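How Does a Robot Learn to Pick Things Up?

Hi! My name is Chin-lung Hsiao, and I help teach robots in a workshop in Stekbridge. Our robot is called Bruso. Bruso isn't a real metal robot yet — right now Bruso lives inside a computer, in a kind of pretend world, a bit like a video game.

Do you remember learning to tie your shoes? Somebody probably showed you, and then you tried it over and over (and over!). Bruso learns from tries too, but needs a whole lot more of them than you did. We've saved 700 so far! 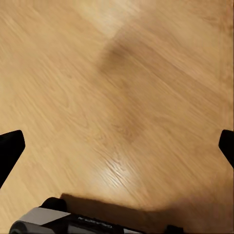 Every try we save is called an example. An example has pictures in it, plus a list of how the robot moved. The pictures come from close to the robot's hand, so you get to see what the hand sees: 2 black fingers spread wide apart, with nothing between them but wood. Look for the shiny patch on the wood, too. A computer drew that! We want shiny spots and shadows in our examples, so Bruso gets used to them.

Then the learning program studies all the examples and looks for patterns. When should the fingers close? How far should the arm reach? At first its guesses are pretty silly. My friend Bartosz once watched it grab at thin air 10 times in a row, and we saved those tries too, with a label that says "missed."

Want to try it at home? Pick up a spoon very slowly and tell someone every single move your fingers make.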